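To: Uleseck Mealtime Practice List
From: Office of Dining and Nutrition, Uleseck Residential Care Network
Subject: Re: Draft guideline on mealtimes – response to comments received to date

Dear colleagues,

Thank you to the homes that have responded to the draft guideline on mealtimes circulated to this list in February. The Office has read all comments and is preparing a revised text. Several matters were raised by more than one home, and it seemed preferable to answer them on the list before the next version is issued.

The draft applies to all permanent and respite residents, including those who take meals in their own rooms. It does not replace an individual resident's nutrition plan or any instruction given by a speech pathologist, dietitian or medical practitioner. Where the guideline and the plan differ, staff are to follow the plan and advise the Office so that the wording can be reviewed. This was stated in the covering letter but omitted from the draft itself. It will be inserted as a new opening clause.

Clause 4 of the draft, concerning tableware and visual contrast, attracted the most correspondence. The clause asks homes to provide crockery that residents with reduced vision can distinguish from the surface beneath it. It does not prescribe a supplier, a material or a single colour. A strongly coloured rim around a pale centre is acceptable, as is a plate in one solid colour, provided that the edge can be found readily in the lighting in which the resident ordinarily eats.

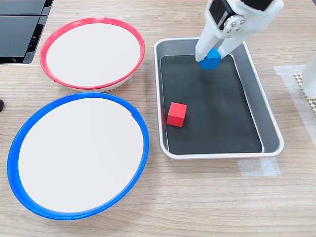
Severyn Polishchuk wrote:

I support the intent of Clause 4, and at Gallham we would have little trouble meeting it in the main dining room. My concern is with the order in which the guideline places things. Crockery comes ahead of lighting, seating and noise, and a reader who is short of time will conclude that the purchase of new plates satisfies the greater part of the document. In our experience the residents who leave meals unfinished are more often those seated with their backs to the window or beside the servery, where trolleys are being loaded throughout the sitting.

I would also ask the Office to reconsider the fixed sitting times. The draft allows 70 minutes for the midday meal, and that is workable. The evening meal is another matter. Several of our residents prefer to eat late, and the kitchen closes before they are ready. If the guideline is to speak of resident choice it should say what a home is expected to do when choice and the roster do not agree.

Finally, could the Office confirm whether the record of meals declined is to be kept in Briren or on paper? We are presently doing both. The evening staff find this burdensome, and the two records do not always match.

(End of quoted message.)

The Office is grateful for these remarks and responds to them in turn.

Order of clauses. The point is accepted. The draft followed the order of the previous guideline, which was written principally for purchasing purposes. In the revised version, seating and the dining environment will come first, followed by lighting, noise, assistance with eating, and then tableware. The clause numbers will therefore change. Homes that have already referred to clause numbers in local procedures are asked to hold those procedures until the final text is available.

Seating. The revised text will ask each home to review its seating plan whenever a resident is admitted, returns from hospital or has a change in mobility, hearing or vision. A resident's wish to remain at a particular table is to be respected wherever possible. Long-standing table companions should not be separated for the convenience of service. Where glare from a window is the difficulty, adjusting a blind or turning the chair is to be attempted before a move to another table is proposed.

Noise. The draft said only that noise should be "kept to a reasonable level", and a number of homes observed that this gave them nothing to work with. The new wording will identify particular practices: trolleys are not to be loaded or scraped within the dining room while residents are eating; televisions are to be off unless residents at that sitting have asked otherwise; and vacuuming of adjoining corridors is to be scheduled outside meal service. Background music remains a matter for each home and its residents' meeting.

Sitting times. The allowance of 70 minutes for the midday meal will stand as a minimum. Residents who have not finished are not to be hurried, and clearing of a shared table should wait until all those seated at it have finished or have indicated that they do not mind. For the evening meal, the Office will remove the fixed closing time and replace it with a requirement that a hot or cold meal of equivalent nutritional value be available until 9 pm. The arrangement used at Arabzadeh House, in which the evening cook plates and labels late meals before going off shift, has operated without difficulty through the winter and may be of use to other homes. A copy of their procedure can be obtained from this Office on request.

Tableware. Two further questions were received. The first was whether a home may continue to use white crockery for residents who have expressed a preference for it. It may. The guideline concerns what a home must be able to offer, and a resident who finds coloured crockery institutional or childish is entitled to refuse it. Staff should record the preference once and should not raise it again at every review. The second question was whether rim colours should be standardised across the network. The Office sees no benefit in this. Red and blue rims are both clearly visible against a light timber table. A home with dark tables or patterned cloths will need to make its own assessment, preferably at the table concerned and in the evening as well as at midday. 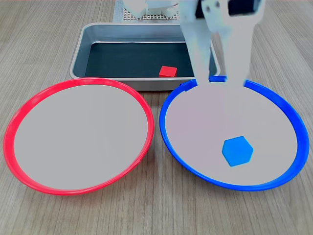 Homes are reminded that colour must not be used to signal a clinical matter. The practice of giving a particular plate to residents on modified diets, or to those who require assistance, discloses health information to everyone in the room and has been the subject of complaint. Identification of modified meals is to be made by the covered ticket on the tray or by the meal list held at the servery. Should any home still be relying on crockery for this purpose, it is asked to cease doing so now, without waiting for the revised guideline.

Assistance with eating. The draft stated that staff assisting a resident should be seated. It will now add that a staff member should not assist more than 2 residents at one time, and that where a resident's plan calls for individual assistance the ratio is one to one. Family members who wish to assist are welcome to do so, subject to any swallowing precautions in the plan, and homes should ensure that those precautions are explained to them in plain language. It was suggested that family members be required to complete a short course beforehand. The Office considers this excessive for most residents and has not adopted it.

Records. Meals declined, and meals of which less than half is eaten, are to be entered in Briren only. Paper records may be used during an outage and are to be transcribed when service is restored. Homes maintaining a parallel paper record may discontinue it with immediate effect. Existing sheets are to be retained under the usual schedule. The entry screen requires a reason to be selected; "not hungry" has been chosen so frequently that it conveys very little, and staff are encouraged to use the comment field where they know more.

Cultural and religious observance. Comments from the Gallham residents' meeting noted that the draft dealt with fasting but said nothing of feast days or of foods that residents' families may wish to bring. A paragraph on each is being prepared. The Office would welcome copies of any local arrangements for reheating and storing food brought from home, as present practice varies considerably and the food safety requirements are not always well understood by visitors.

Costs. No separate allocation has been made for the implementation of this guideline. Replacement of tableware is to occur through ordinary attrition, except where a resident's assessment identifies an immediate need, in which case the item may be charged to the home's equipment line. Adjustments to lighting should be submitted through the minor works process – please mark the request "dining" so that it can be grouped with others.

Further comments should reach this Office within 21 days of this message. They may be sent to the list or directly to the Office, and comments from residents and families are as welcome as those from staff. Homes that require the draft in large print or in a community language should contact us as soon as possible, as translation takes additional time.

The revised guideline will be circulated to this list together with a table showing the old and new clause numbers.

Yours faithfully,

Office of Dining and Nutrition
Uleseck Residential Care Network

You have received this message as a subscriber to the Uleseck Mealtime Practice List. Replies are sent to all subscribers. Please do not include residents' names or room numbers in messages to the list.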